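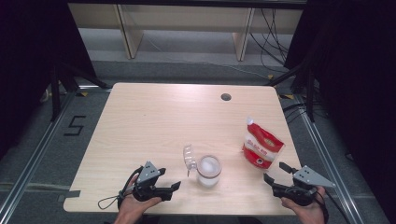 Refill pouches at the pale wood table

If you've been tipping the last of a bottle down the sink and buying a whole new one, August is your month! The refill table is back every Friday from 11, and we've got one of those lovely pale wood tabletops with the little round hole for cables, so the kitchen scale can finally be plugged in without a cord strung across everybody's elbows.

Bring a clear cup with a lid if you have one. You want to see what you're pouring, and a hinged lid that stays open by itself is a joy when both hands are busy. Pouches with a small screw cap are the easiest of the lot (stand them up, squeeze from the bottom, roll as you go). Last month we put 39 empty pouches in the Zurnero return box, which is our best yet, and I'm hoping we can get to 46.

A few of you asked about the tables themselves. They're from Majumder, they wipe down in seconds, and they fit through the side door if you turn them on edge. Please keep the heavy stuff toward the middle!
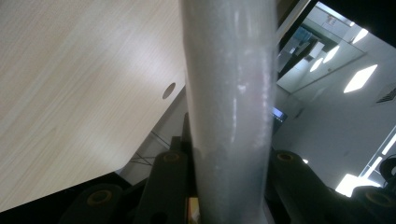 Pale wood grain and the cable hole, with a gray pole in front.

Fitiline members can drop in any time before closing. Everyone else, just write and tell us what you'd like to refill, and we'll save you a spot.

Last updated: August

Get this newsletter by email. You can unsubscribe at any time.

© Fitiline | Contact us | Back to top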